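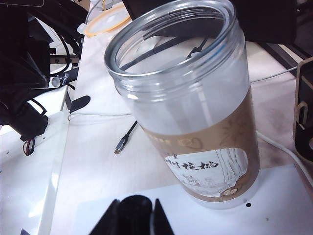

Stallotmont will move its Fleltton packaging returns room to robot-assisted sorting in March, following a 12-week trial run with integrator Lorkow. The installation consists of a single arm with a two-finger gripper and a wrist camera, working over a light-coloured bench. Returned containers are presented to it one at a time. Wide-mouth clear plastic jars with paper labels, such as the one with black Chinese characters on a white label panel, were included in the trial set from the first week, as transparent walls are a known difficulty for depth sensing.

The trial covered 700 handling cycles. Lids are treated as separate items and are matched to containers by staff. Items the system cannot classify are left in place and flagged on the operator's screen.

"The repetitive lifting and turning goes to the arm. The judgement about what is damaged stays with the people on shift," said Lindsay Henare, operations manager at Fleltton.

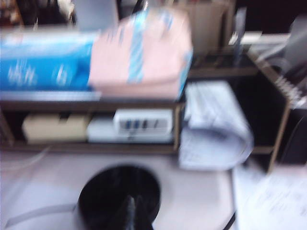 No positions will be removed. Sorting staff will be reclassified as cell operators, with 30 hours of paid training covering gripper changes, fault recovery and record keeping. Shift rosters are unchanged. Manual sorting will be retained for glass and for anything heavier than the arm's rated load.

Solveig Öberg, who led the integration work for Lorkow, said operators had asked for a slower approach speed near the bench edge and a second stop button. Both changes have been made and will be standard in the March configuration.

A second cell, designated Fjeld, is under review for the small cartons line. It would be limited to 200 items per shift during commissioning. No decision has been made on timing.

Media contact: Elsa Aasen, Stallotmont
Issued 23 Jan 2025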